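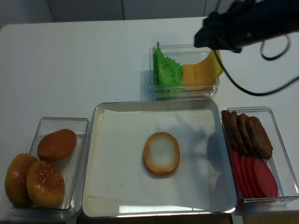

Burger Arm, a Shared Workshop Build
Delali Opoku
Project report, October 27, 2018

I wanted my project to be something my family would understand without a long talk first, and everybody understands a burger! The arm went together on a bench at Idmont, the shared workshop near school, over more evenings than I care to admit (the cable alone ate two of them, and I still think it hangs too loose).

The order of work is simple on paper. Bottom bun goes on the parchment, then patty, cheese, lettuce, tomato and the top bun. I kept each ingredient in a clear container so I could teach the arm one spot at a time. 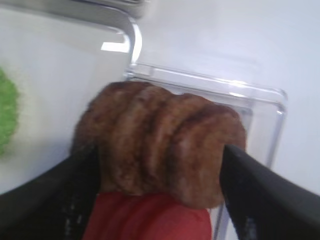 Reading time: 2 min (343 words with appendix)

Gripping took far longer than placing. Soft, lumpy things give a little when the two fingers close, and my first setting squeezed much too hard, so I brought the force down in small steps and wrote each one in my notebook. Lettuce is still my weak point, and I'd love to try wider fingertips in February.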